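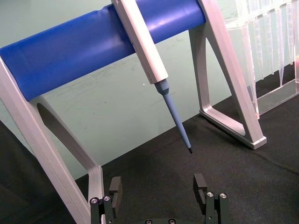 Registre Prikerley des pianos droits et des harmoniums
Fichier LISEZMOI, version 3

Contenu

Le registre Prikerley rassemble 146 notices d'instruments à clavier sortis de petits ateliers aujourd'hui fermés. La plupart sont des pianos droits ; le reste se compose d'harmoniums et de deux pianos carrés. Chaque notice correspond à un instrument examiné sur place, capot ouvert, par la personne dont les initiales figurent dans la colonne releve_par. Les instruments connus seulement par un catalogue ou une annonce de vente n'y sont pas.

La version 3 remplace entièrement la précédente. Les identifiants n'ont pas changé, à l'exception des notices Norside, renumérotées en avril après la découverte de doublons.

Fichiers

instruments.csv : une ligne par instrument, encodage UTF-8, séparateur point-virgule.
ateliers.csv : une ligne par atelier, avec les variantes de nom relevées sur les cadres et les barres d'adresse.
accord.csv : les mesures de hauteur, une ligne par note mesurée.
sources.txt : les références des livres de comptes et des registres de vente dépouillés.
CHANGEMENTS.txt : les corrections depuis la version 1.

Colonnes de instruments.csv

id : identifiant stable, formé de trois lettres pour l'atelier et d'un numéro d'ordre.
atelier : nom normalisé, à joindre avec ateliers.csv.
numero_serie : tel que frappé ou écrit sur l'instrument. Les zéros initiaux sont conservés, il faut donc lire la colonne comme du texte et non comme un nombre. Beaucoup de tableurs les suppriment à l'ouverture.
annee_min, annee_max : bornes de fabrication. Les deux valeurs sont identiques quand une facture ou une date manuscrite permet de trancher.
etendue : nombre de touches.
cordes : droites, croisées ou obliques. Vide pour les harmoniums.
etouffoirs : au-dessus ou au-dessous des marteaux. Vide pour les harmoniums.
cadre : bois, partiel en fonte, complet en fonte.
jeux : pour les harmoniums, liste des registres dans l'ordre des tirants, de gauche à droite, séparés par une barre verticale.
etat : de 0 (épave) à 4 (jouable sans réserve).
releve_par : initiales.
remarques : texte libre, en français, parfois abrégé.

Ateliers représentés

Ekier fournit le plus gros groupe. Ses numéros de série se suivent bien et la datation est fiable à deux ans près. Norside pose davantage de problèmes : l'atelier a repris sa numérotation à zéro au moins une fois, et deux instruments très différents peuvent porter le même numéro. La colonne remarques le signale quand le cas s'est présenté. Poon n'a construit que des harmoniums, vendus pour une part sous le nom de revendeurs. L'attribution repose alors sur la forme des anches et sur les marques au crayon dans le sommier.

Les instruments sans marque d'atelier lisible portent le code XXX. Merci de ne pas les fondre dans un autre groupe sans le préciser dans vos publications.

Mesures de hauteur

Les valeurs de accord.csv sont données en hertz pour la note et en cents pour l'écart au tempérament égal. Elles ont été prises sans accord préalable, sur les instruments dont l'état est au moins 2. Un piano qui n'a pas été accordé depuis des décennies renseigne surtout sur son abandon : ces chiffres ne disent rien du diapason d'origine. Pour les harmoniums, ils sont plus utiles, les anches bougeant peu, à condition d'écarter les notes marquées d'un r dans la colonne indice (anche remplacée ou grattée).

La pression du soufflet n'a pas été mesurée. C'est une lacune connue.

Limites

Le registre ne constitue pas un échantillon représentatif. Les propriétaires qui ont répondu à nos courriers habitent souvent la même région, et les instruments de belle ébénisterie ont mieux survécu que les modèles d'étude. Toute statistique sur la production des ateliers tirée de ces seules lignes serait fausse.

Les dates antérieures à la reprise de numérotation chez Norside sont à prendre avec prudence. Pour 90 instruments, une source écrite confirme la date ; pour les autres, elle est déduite du numéro ou de la mécanique. La colonne base_date de sources.txt donne le détail – elle sera déplacée dans instruments.csv à la prochaine version.

Données personnelles

Les noms et adresses des propriétaires actuels ont été retirés. Le lieu est indiqué au niveau du département. Quelques remarques mentionnent d'anciens acheteurs d'après les livres de comptes, tous décédés.

Réutilisation

Les données peuvent être copiées, modifiées et publiées, y compris dans un cadre commercial, à condition de citer le registre et le numéro de version. Forme conseillée : Registre Prikerley des pianos droits et des harmoniums, version 3, données établies sous la direction d'Iqra Ansari.

Corrections

Les signalements d'erreur se font par le formulaire du dépôt. Indiquer l'identifiant de la notice, la colonne concernée et la source de la correction. Pour un nouvel instrument, joindre le numéro de série relevé à l'intérieur du meuble – celui du couvercle est parfois celui d'un autre piano – et l'étendue du clavier. Les propositions sans numéro sont acceptées pour les harmoniums Poon, qui n'en portent pas toujours.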